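Temporary Test Operator, Gripper Comparison (Simulation and Bench)

Plakix
Part-time, fixed term, with the possibility of extension
Closing date: end of December

Plakix is looking for a test operator to join the team that compares grippers for household picking tasks. The post is suited to someone patient and tidy in their record keeping who is happy to do the same thing many times over and notice when one run differs from the last. You do not need a degree. Previous work in a lab, a workshop, a test house or quality control would be useful, but we will consider people from other backgrounds.

About the work

We test grippers for other companies and publish a comparison for our subscribers. The present round covers two finger sets, Prustex and Parry, against the standard parallel fingers supplied with the arm. All three are run with the same controller settings and the same camera positions.

Each finger set goes through the same list of 1026 trials. Most of these are run in simulation. A set of 300 is then repeated on the bench with a real arm, so that we can see where the simulated results hold up and where they do not. The operator works on both parts.

The tasks are ordinary ones: picking up cups, stemmed glasses, cutlery, small boxes and folded cloth, and putting them down again somewhere else. Objects may start on a table, a shelf, the floor or a piece of furniture. Stemmed glasses have caused the most disagreement between finger sets so far and you can expect to spend a good deal of time on them.

What you will do

Load trials from the schedule and check that the right finger model, object and start position have been selected.
Watch each run through to the end and record the result using our score sheet.
Steer the arm by hand controller in the teleoperated trials, in simulation and on the bench. Training is given.
Change finger sets on the bench arm and carry out the zero check after every change.
Check camera alignment at the start of each session and after any knock.
Log faults, odd contacts and dropped objects in Ident, our trial record system.
Write a short note at the end of each shift for the person taking over.

You will not be asked to write software. You will be asked to edit settings files, and you should be comfortable opening a plain text file, changing a value and saving it without altering anything else.

How trials are scored

A trial is a pass if the object is lifted clear, held for 8 seconds and set down upright inside the target area. Anything else is a fail and is given a fault code. The codes cover missed approach, slip, tip, collision, controller time-out and operator error. Operator error is a normal entry on the sheet and is not held against anyone. We would much prefer an honest code to a doubtful pass.

In the simulated trials the approach is looked at separately from the grasp. With the fingers open close to a goblet on a chair seat, small differences in angle matter a great deal, and the chair back limits where the hand can go.
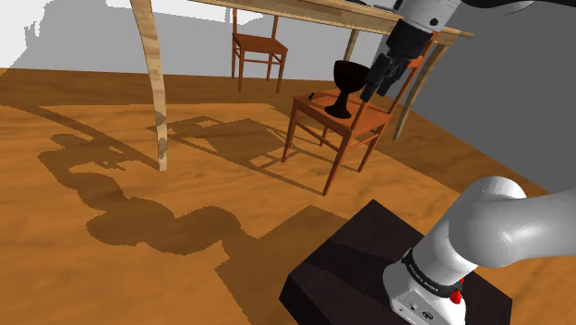

Operators score the approach first and do not go back to change it once the grasp has been attempted. If you are unsure, mark the run for review and move on. Reviews are done by a second operator who has not seen your score.

What we are looking for

Essential:
Good eyesight for close work, with glasses or lenses if needed, and reasonable depth judgement.
Steady use of both hands, or an adapted method of using the hand controller that we can agree with you.
Clear written English for fault notes.
Able to follow a written procedure and to say so when a step is wrong.

Desirable:
Experience with a robot arm of any make.
Experience with a simulator, CAD package or 3D games.
Some knowledge of how parallel and adaptive grippers differ.

Please note that we cannot take applicants who have worked for the makers of either finger set under test.

Hours and place

The post is 15 hours a week, worked as three shifts between Monday and Friday. There is an extra bench session one Saturday in each month, paid at the higher rate, and you may decline it. Simulation shifts can be done from home after the first month if your connection is good enough. Bench shifts are on site. The bench is height adjustable and the building has step-free access and a lift.

Safety glasses and closed shoes are required in the bench area. We supply the glasses.

How to apply

Send a CV and a covering letter of no more than one page through the vacancies form on our website. In the letter, please describe a piece of repetitive work you have done and how you kept your records straight.

Shortlisted applicants will be invited for a half-day visit. This includes a short interview, a practice session in the simulator and a scoring exercise using recorded runs. The practice session is not marked, but the scoring exercise is. Travel within the UK is refunded on production of receipts, and everyone who attends the visit is told the outcome by email.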